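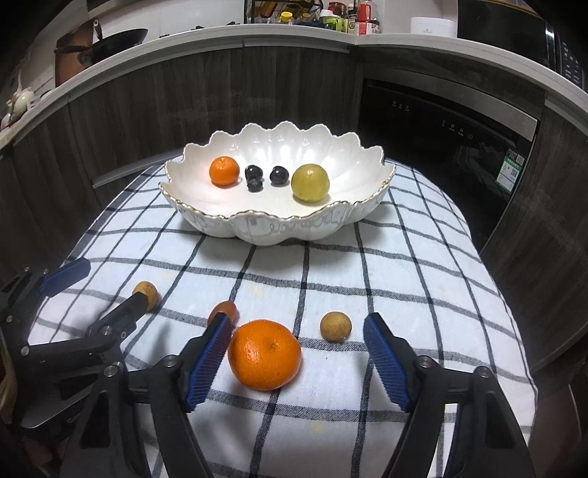

Pressemitteilung

Podine eröffnet Sommerausstellung „Obst auf dem Tisch“

Tullcombe, 9. Juli 2024. Das Haushaltswarenunternehmen Podine zeigt in seinen Räumen in Tullcombe ab sofort die Sommerausstellung „Obst auf dem Tisch“. Im Mittelpunkt stehen Obstschalen und Tischwäsche für den privaten Haushalt. Zu sehen sind 57 Schalen aus Keramik und Glas sowie 34 Tischdecken, darunter mehrere Karomuster in Grau und Schwarz auf weißem Grund.

Die Ausstellung ist nach Tischformen gegliedert. Ein eigener Bereich gilt dem runden Tisch, für den eine große weiße Keramikschale mit gewelltem Rand und feiner Goldlinie vorgesehen ist. Die Schalen werden nicht leer präsentiert, sondern täglich mit frischem Obst der Saison und mit Zitrusfrüchten bestückt. Mandarinen, dunkle Pflaumen und Orangen gehören ebenso dazu wie Longans, die vielen Besucherinnen und Besuchern bislang wenig vertraut sein dürften.

„Die Obstschale steht in vielen Haushalten das ganze Jahr über auf dem Tisch. Bei der Auswahl wird dennoch häufig zuerst an das Geschirr gedacht“, erklärt Halldóra Frandsen, Geschäftsführerin von Podine. Die Zusammenstellung von Schalen und Decken verantwortet Adjoa Eshun, deren Werkstatt Eshun auch einen Teil der ausgestellten Keramik gefertigt hat.

Begleitend finden im Juli Vorführungen zum Eindecken und zur Lagerung von Obst statt. Die Leitung hat Kojo Tetteh. Je Termin stehen 25 Plätze zur Verfügung, eine schriftliche Anmeldung ist erforderlich. Die Teilnahme ist kostenfrei.

Sämtliche Ausstellungsstücke können vor Ort bestellt werden. Die Auslieferung erfolgt durch die Firma Plastbridge. Zur Ausstellung erscheint ein Katalog in deutscher und englischer Sprache in einer Auflage von 941 Exemplaren.

Pressekontakt:
Podine, Presse- und Öffentlichkeitsarbeit
Ye-seo Heo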